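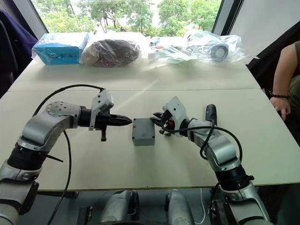 Dois braços dão mais trabalho do que um, e não é o dobro: é muito mais. Mesmo assim, depois de um inverno inteiro nisto, defendo que quem monta um robô em casa ou numa oficina partilhada deve começar logo pelos dois.

O conselho habitual é o contrário. Compra-se um braço pequeno, aprende-se a mexer nele, empilham-se uns cubos e mais tarde logo se vê. Fiz isso em dezembro, com um projeto a que chamei Clellari, e ao fim de 43 noites tinha um braço que empilhava cubos e nenhuma vontade de voltar à bancada. Depois a Yara Haddadin convidou-me para a oficina Grarnari, onde se trabalhava com um par, e foi aí que me apaixonei por isto a sério!

Com dois braços, até uma caixinha de plástico cinzento pousada na mesa passa a ser um problema delicioso. Qual dos lados encosta primeiro? Se os dedos da direita chegam antes dos da esquerda, a caixa foge. Se apertam os dois com força a mais, salta ou roda (a nossa fez as duas coisas na mesma tarde). Passámos 19 tentativas a discutir milímetros e eu saí de lá a rir, cheio de ideias, com o caderno todo rabiscado.

O Steinar Bjarnason acha que exagero. Diz que um principiante se perde nos cabos e na calibração antes de pegar no que quer que seja, e tem alguma razão: perdi um fim de semana com um cabo que prendia no cotovelo a cada volta. Mas esse fim de semana ensinou-me mais sobre folgas e percursos do que os cubos todos do Clellari.

Também gosto que isto se faça numa mesa vulgar, ao pé de uma janela, com gente ao lado e árvores lá fora. A luz muda e atrapalha a câmara, alguém pousa a mão onde não devia, e o programa tem de aguentar. Uma bancada impecável dá resultados bonitos e pouco mais.

Portanto, se há uma oficina perto de si com espaço e paciência, proponha os dois braços. Leve uma caixa pequena e braçadeiras de sobra para os cabos.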